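Quarta-feira, junho
Por Tahmineh Mahmoudi

Notas para a fala: caldo de feijão e sopas de panela lenta

Boa noite, gente! (esperar sentarem, tem sempre quem chega com o prato na mão)

Começo pelo caldo de feijão porque foi a receita mais pedida do blog este ano: 1.606 comentários, e metade é briga sobre louro. Eu ponho louro. Duas folhas, e tiro antes de bater.

Feijão de molho na véspera, trocar a água uma vez. Depois 8 horas na panela lenta, no baixo, com cebola, alho e um pedaço de gengibre do tamanho do polegar. Sal só no fim, o meu feijão fica melhor assim (a Meredith, que é a minha panela velha, concorda).

Contar a história da Giruro: pedi abóbora para 10 pessoas e mandaram para um batalhão. Fiz creme de abóbora com leite de coco a semana inteira! Leite de coco entra nos últimos vinte minutos, senão talha. Falar do curry em pasta, uma colher cheia, refogado antes no óleo. NÃO pular o refogado.

Perguntar quem congela sopa. Congelar sem a batata, que fica esfarelenta. Deixar dois dedos livres no pote.

Se sobrar tempo: os croutons de pão de milho. Forno médio, azeite, páprica, mexer na metade.

Lembrar: a apostila da Skoletia tem a receita do curry com o dobro do sal, corrigir à caneta. Na Rendia sai certo.

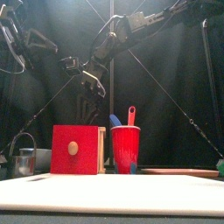
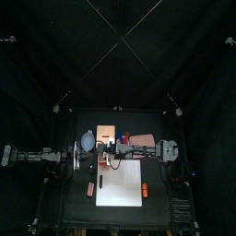 Na primeira foto, a tábua branca, a caixa vermelha de puxador redondo e o copo vermelho; na segunda, a mesa preta e o tecido escuro ao fundo.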